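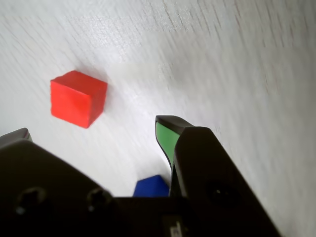 I have come around, slowly and against a good deal of advice, to the view that anybody who builds a robot arm at home ought to spend far longer on the dull jobs than they planned to. My friends at the Clurnen workshop, where I rent a bench and a shelf and half a drawer, would rather talk about payloads and walking machines, and I love them for it, but I keep dragging the talk back to blocks. A red cube sitting out on a pale tabletop and a blue block down between the fingers make up as good a course of study as any I could name. You can learn an awful lot from a pair like that before you ever think of handing your machine an egg.

I started in January, which is a fine month for this sort of thing if you don't mind working in a hat. My plan on paper was very grand. I was going to have the arm sorting the hardware bins by spring, all those washers and wood screws that people tip back in the wrong place (you know who you are). I had set aside 800 dollars, and I will admit to you that I went over it by 262, mostly on motors I bought twice because I was too proud to read the spec sheet the first time.

What slowed me down, and what I am now grateful for, was Myroslav Karpenko, who has the bench by the window and has been building machines of one kind or another since before I could solder. He looked over my plan for the bins, very politely, and asked how many times the arm had picked up one block and put it down again. I said a few. He said to come back when it was a thousand. Well, I sulked for an evening, and then I set up a log and got to it, and I am at 3567 tries as I write this, with a mug of tea going cold beside the keyboard.

Now, I can hear the objection, and it's a fair one. Life is short, the shop closes at ten, and a person who builds for fun should be allowed to have some! Why grind away at cubes when there are ready-made arms that will do it out of the box? I have a neighbor who bought one and is perfectly happy, and I don't think any less of him. But he can't tell you why his drops things on a damp morning, and I can tell you why mine does, or at least I can give you 67 pages of notebook on the subject and let you choose the explanation you like best.

There is also the matter of company. A big, showy project tends to draw a crowd on the night it first moves and then leave its owner alone with it. My block practice has done the reverse. People wander over with their coffee, watch a few grabs, and start in with suggestions about the finger pads or the speed of the approach, and half of those suggestions have been better than mine. A girl of nine, in with her uncle, told me I was closing the fingers too soon. She was right, and I changed it that same night.

So if you have an arm half built in the garage and a head full of plans for it, please keep the plans, write them down, tape them to the wall. Then find yourself a couple of blocks in colors you like looking at, and clear a bit of table. I still mean to get to those hardware bins. Myroslav thinks I should try the smaller washers last, and I expect I'll listen to him this time.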